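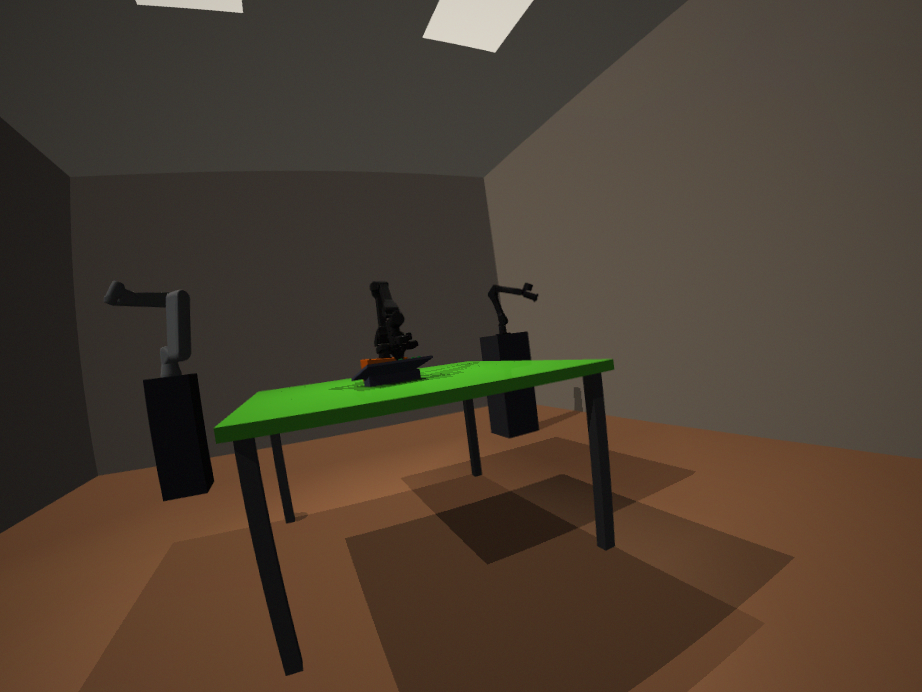
Why did the center arm stop dead in the handoff run when nothing was in its way?
Because the planner thought something was. The collision model for the left arm was in the wrong place by the height of its pedestal offset, and the center arm was braking for a shape that only the planner knew about.

December, Mullorent cell, sim side

Fault as logged: protective stop on center arm, joint 2, at step 104 of the handoff sequence. Left and right arms holding. Repeatable. Restarting from the home pose gives the same stop at the same step.

First suspect was the torque limit, as Nattawut had tightened it for the Hidine gripper. Put the old limit back. Same stop, same step. Limit restored to the tight value.

Second suspect was self-collision between the wrist and the upright link. Turned that pair off in the checker for one run only. Same stop. Pair is back on. Do not leave it off, the real arm can reach itself in that pose.

Dumped the contact list after that. It reports center forearm against left pedestal, penetration 9 mm. In the visual model the forearm is nowhere near the pedestal at that step. So the visual mesh and the collision mesh disagree.

Cause: pedestal position is written in two files. The scene file sets the visual block. The Wirora export sets the collision block and has its own origin, at the center of the block instead of the bottom face. When the pedestals were raised, only the scene file was edited. The visual pedestals sit with a gap under them and look wrong to anyone who checks the floor line. I had seen the gap and put it down to cosmetics. It was the same error showing from the other side.

Fix: both files now read one origin, bottom face, floor at zero. Contact list is clean through step 104. Ran the full sequence 20 times, no stop. Joint 2 peak torque stays under the tight limit.

Safety note, and the reason this gets a full entry. The stop was the harmless direction. With the offset the other way the planner would have seen free space where the pedestal is, and the path would have gone to hardware with a clean report. The left arm path from last week was planned on the bad model. Treat it as unverified. It is pulled from the Ignacio controller and stays pulled until replanned and run at reduced speed with someone on the enable switch.

To do:
- Ovidiu: replan left arm, compare with the old path, keep the difference plot.
- Nattawut: same check on the right pedestal export. I changed it but have not exercised it.
- Startup check that compares visual and collision bounds and refuses to load if they differ by over 2 mm.
- Draw the collision meshes by default. The toggle has been off since the demo.

Open: the stop message gives the joint and the step but leaves out the contact pair, which cost most of the afternoon. Asked Ovidiu if the pair can go in the log line. He thinks so, after the replan.

2 comments | 0 shares
Contact the Mullorent cell group | © Wirora | Back to top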